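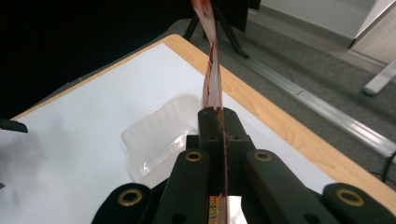
What Happens to the Wrapper? A study of snack packaging in our house
Term project report, Materials and Everyday Life, Bulness College
Grażyna Jakubowski, with Carmela Escobar

I started this project in April with a kitchen drawer that would no longer shut. My family saves wrappers, bags and twists of plastic in case they come in handy, and when Carmela came over to help me plan our report the drawer more or less chose the subject for us (my mum was delighted, as you can imagine!). We wanted to know what sort of packaging a household collects from its snacks and how much of it could be sorted properly.

We asked two households, mine and Carmela's, to keep every snack wrapper for the whole of the study. By the end we had 403 wrappers from mine and 775 from hers, 1178 altogether, and a great deal of respect for anyone who sorts rubbish for a living. Carmela has three brothers, so the difference surprised us less than it surprised our tutor.

Sorting was done on a table at my house, under a white covering so that thin and see-through pieces would show up. This mattered more than we had expected, as a thin strip of tinted plastic nearly vanishes on bare wood. We made piles for clear or tinted film, for shiny printed wrappers and for paper, and had to add a fourth for things we argued over. Twisted pieces were the slowest, because they spring back when you flatten them – we gave up on Matley's method from the course notes and simply pressed them under a heavy book overnight.

The shiny printed wrappers made the largest pile by far, 900 of them. They are hard to judge by eye, with so much colour and gloss on the outside, and the sealed ends crease so tightly that crumbs stay in the folds.

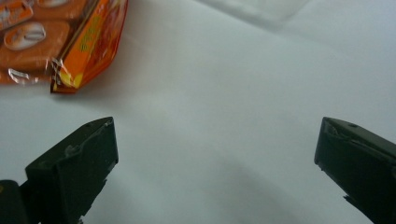 Should a snack wrapper be emptied completely before it is sorted?
It should, as far as you can manage. Shake out the crumbs, open up the folded ends and wipe off anything sticky, then put it with the soft plastics if your local collection accepts them.

If we did the project again we would weigh the piles as well as counting them, and we would settle the rules for the argued-over pile before starting. Carmela would also like it noted that her brothers have been asked to eat more fruit.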